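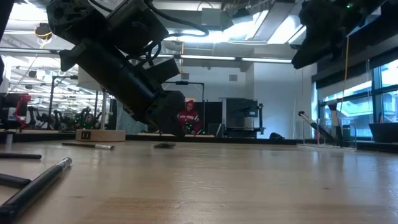
The brush table, with the two black arms above it and the clear container at the right.

How to run a tabletop robot demonstration for visitors: the brush table

This page explains how we prepare and run the brush table when guests come to see the robots. It was written after our open day in December, when a new colleague had to take over a station with only one page of notes, and those notes were mine and not very good. I have tried to do it better now. If you have a different robot or different objects, most of the steps stay the same.

The task is simple to tell: brushes lie on the table, and the arms have to put them into a clear container. A visitor understands it in a few seconds, and that is the reason we keep it, even though we have more difficult tasks in the same room.

What you need

One table with two arms that can both reach the middle.
Several brushes of different shape. Old ones are fine.
A clear container, open at the top, heavy enough that it does not fall over when a brush hits the rim.
A screen or a printed sheet with the name of the task.
One person at the controls and one person who talks. Please do not try to do both, see further down.

Choosing the brushes

Take brushes which differ in the handle more than in the head. The arm holds the handle, so this is where the interesting problems are. A thick handle is easy to close on but it rolls. A thin one stays where it is, but the gripper must go down very near to the table. Dark handles on a light table are good for the people who watch, as they can follow the brush from the back row.

Do not use new brushes with a lacquered handle if you can avoid it. On our first visit day I bought a set specially, and they slipped out again and again. In the evening I went back to the old ones from the drawer.

Preparing the table

1. Wipe the table and let it dry. Visitors lean on the edge and leave fingerprints, so wipe it again at noon.

2. Look at the reflections. Our table has a shiny surface, and with ceiling lights and large windows the bright spots move during the day. Stand where the visitors will stand and check that they can see the brushes. If the sun is strong, lower the shade on that side only. With all shades down the room becomes sad.

3. Put the container to one side, not in the middle. The arms need the middle. Mark the corners of the container with small pieces of tape if you will have many rounds, so you can put it back without thinking.

4. Lay the brushes on the other side of the table. They may cross each other a little, as they do when a person throws them down. A perfect row looks prepared, and somebody will ask if it works only like this.

5. Begin with one or two brushes already standing in the container. It shows the goal without words. Children especially look at the container first and then understand what the arms are for.

6. Check the cables. Each arm should be able to go from its rest position to the table and to the container without the cable pulling tight. Move it slowly through the whole way and look only at the cable, not at the gripper.

7. Take everything away that does not belong to the task or cannot stand a knock. Cups, phones, keys. A lamp may stay at the far edge if it is outside the reach.

Starting the arms

Switch on the arms before the first group is in the room, and let them do one full round without public. We do this at least 40 minutes before the doors open. If something is wrong, you then have time to restart everything once, and for most problems one restart is what you need.

The first movement of the day should be slow. Set the speed to the low value (on our station this is level 2 of 4) and stay there until the first group has gone. You can go one level higher later, but I never use the highest level with guests. It does not look cleverer when it is fast, only more nervous, and the people take a step back.

Keep one hand near the stop button during the whole demonstration. This is also when you only talk with a guest and the arms are not moving.

A round with visitors

One round takes the group from "what is this?" to the questions. I do it in this order.

Say what will happen in one sentence. "The arms will pick up the brushes and put them in the container." Leave the rest for later.

Start, and be quiet. This is the most difficult point for the person who talks. When the arm goes down to the first brush, everybody watches the gripper, and they do not hear you anyway. Wait until the first brush is in, or has fallen.

If a brush falls, leave it. Let the arm try again. A second try is more interesting for the visitors than a success at the first time, and it gives you something to explain. If it fails two times at the same brush, stop the arms, turn the brush by hand a little, and start again. Say openly that you helped.

Then explain why a brush is not easy. The head is wide, the handle is narrow, and the weight is not in the middle. Give one brush to a visitor and ask them to lift it at the very end of the handle with two fingers. They feel directly how it wants to turn.

After this, take questions. Stop the arms before, and move them up from the table. It is not polite to the guests when they have to watch a moving machine and you at the same time.

Why two persons

At the open day we had 200 visitors, and on the Thursday before we had decided that one person per station is enough. It was not. Joscha Engelhardt was at the brush table alone in the first hour, and each time a guest asked something he had to look away from the arms, so he stopped them, answered, and started again. The groups behind became impatient. When I came to help, he looked only at the arms and I looked only at the people, and it went well from there.

The person at the controls should not feel that they must be friendly to everybody. They can look down and work. The person who talks stands at the side, so that nobody has to look past their back.

Noise and neighbours

Our room is open, and other robots are working behind ours. This is nice for the eye but bad for the ear. Agree with the neighbour stations who starts when. We take turns with the Hiketti station: while they run, we answer questions, and the other way round. Bring the group close to the table before you speak, and do not use a microphone for fewer than ten people.

Questions you will hear

Will it paint? People see brushes and think of painting. Tell them no, on this table it only picks them up and puts them away.

What happens when I put my hand there? Say that the arms must be stopped before any hand goes over the table, and that this is true for you also. Do not show it.

How long did it take to learn? Give the honest number of your own project, with the bad weeks included. Teachers from the Dondness school wrote this answer down, so be careful what you say.

Can it do scissors? Somebody always asks for scissors. We did not try yet.

After the last group

Drive both arms to the rest position and switch them off in the order that is in your manual. Count the brushes before you leave, because one goes home with a child more often than you think - ours came back by post from Destance, with a drawing.

Look between the bristles for hairs and dust, and check the inside of the gripper for small pieces. Loose bristles get between the fingers and then the grip is weak on the next day.

Write down which brush made the problems and at what time. I use a simple exercise book which lies in the drawer under the station. The notes from December helped us to see that the thin handle failed mostly in the afternoon, when the light came from the window side. For the visit of the Lenz trainees we will turn the table a quarter, and I will add here how it went.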